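Raltari open day at Flaltside — anyone else go?

rwidmer
Posts: 1081
Got back from the Raltari open day last night and my feet still hurt. We had 60 people in our group, which was too many for that back hall, but I'd go again in a heartbeat (free coffee, and they let you ask anything). Rodel Tagle ran the cabinet demo and took questions the whole way through. The job is all doors and drawers, over and over, with the hand-held grippers. He said they want 500 good runs on each piece of furniture before they move on to the next.

My favorite was the wooden one with the grooved drawer front. Round knob on the drawer, slim black bar on the left door, so you have to come at them in two different ways. I got a turn and I was terrible at it!

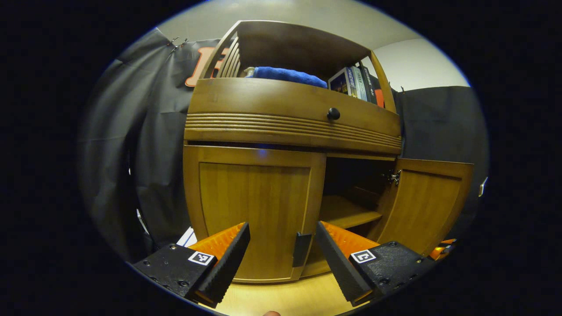

Re: Raltari open day at Flaltside — anyone else go?

herkungate_hal
Posts: 3146
I was in the group after yours. Fun afternoon, but I think they oversold it. A person squeezing a gripper isn't a robot opening a door, and the arm in the front hall only ran twice while I was there. I drove in from Herkungate for that.

rwidmer
Fair about the arm. I still liked the hand-held part better. You feel right away how little room there is on either side of a bar handle, and that door was shut, so no cheating from the edge.

solderpuddle
Did they say anything about the pads? Those black ridged ones look stiffer than what we use at the shop. We went softer last September and never looked back.

rwidmer
Somebody asked. Rodel said they swap them when the ridges wear down and that was all I caught, it was loud in there.

herkungate_hal
Soft pads slip on round knobs. I'll die on that hill.

solderpuddle
Not ours! Come by and try them — bring your own knob.

agbayani_fan
Is the Agbayani open day the same kind of thing? Thinking of taking my daughter, she's nine.

rwidmer
Smaller, from what I hear, and you need to sign up ahead. At Raltari the kids got to try the grippers too, so I'd email and ask if they do that.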